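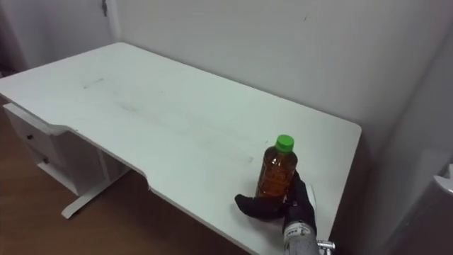

Sachiko Minami writes that operators at her site needed a single morning to become comfortable with the Flisel set, and that she would have liked a longer power cable.

Flisel Demonstration Recording Set
Item no. 2219
Supplier: Emivard
Page revised 2018-05-26

The Flisel set is intended for institutions that collect manipulation examples for learning systems. An operator guides the robot hand through an everyday task, such as taking hold of a bottle, and the set stores the head camera view together with the joint positions of the arm and fingers. Each attempt is saved as a separate episode – with its task name, operator code and outcome – and may be reviewed before it is added to a collection.

Episodes in which the grasp fails are kept by default and marked as such. The customer may exclude them at export,

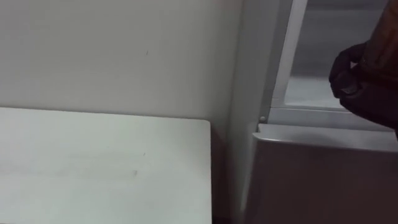
either for a whole task or one episode at a time. Excluded episodes remain on the recording unit until they are deleted by an administrator.

The storage supplied holds around 3198 episodes of standard length. Two operator accounts are included, and further accounts may be ordered in packs of 10. Customers of the earlier Duman recorder may import their existing task lists; camera settings must be entered again.

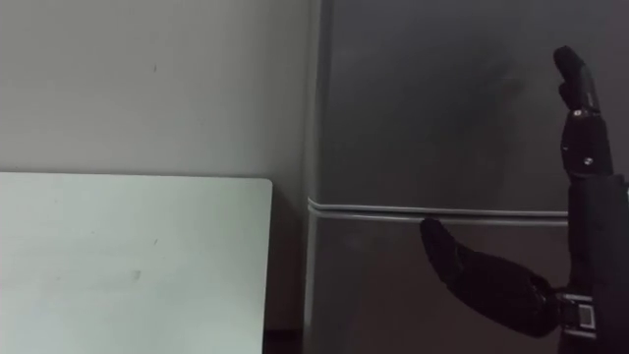 Can recording be paused in the middle of an episode?
Pausing is available between episodes only. An attempt that is interrupted should be ended and recorded again from the starting position.

Orders placed through the Hetcombe office are shipped with the operator handbook in print. The next software release is planned for November.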